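Open afternoon at the Skatitz lab

The train to Skatitz was late, so I missed the introduction and came in during the question about floor loading. Giuliana Pacheco was running the session. She leads the manipulation work at Zulasari and had the kitchen rig going by the time I found a place to stand.

The task was household tidying, which covers a lot. On Friday it meant packets and drawers. The software is called Nemico, and it runs on top of a motion planner they license from Briem. Pacheco was clear about the division: Briem's code decides how the arm gets from one pose to another, Nemico decides which pose is worth having. The cameras feed Nemico only.

Snack packets are a poor choice if you want an easy demo. They are light, they crumple, and the printed film throws reflections that upset depth estimates. A grasp planned on the outline of the bag can close on a corner with nothing behind it. Their answer is to replan the last 3 cm of the approach from fresh images, at 30 Hz, and to accept a slower cycle. 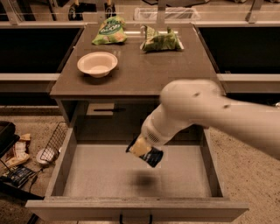

The drawer is a separate problem. Once it is open it becomes part of the collision model, and any error in how far it was pulled out goes straight into the placement. They used to assume full travel. Now the extension is measured after each pull and the side walls are set from that figure, with a margin that Pacheco described as generous and would like to halve.

She put up results from February: 327 placement attempts, 41 failures. Most of those were put down to the release, with film clinging to a fingertip as it opened. I asked whether they had tried a textured pad. They have, and it made the grasp worse on the smaller packets.

Closing the drawer afterwards was not part of the session. It works in simulation – the slides had a short clip – but the contact forces on the real runners vary too much for the present controller.

Tea was at four. I took a copy of the handout and will type up the gripper notes separately.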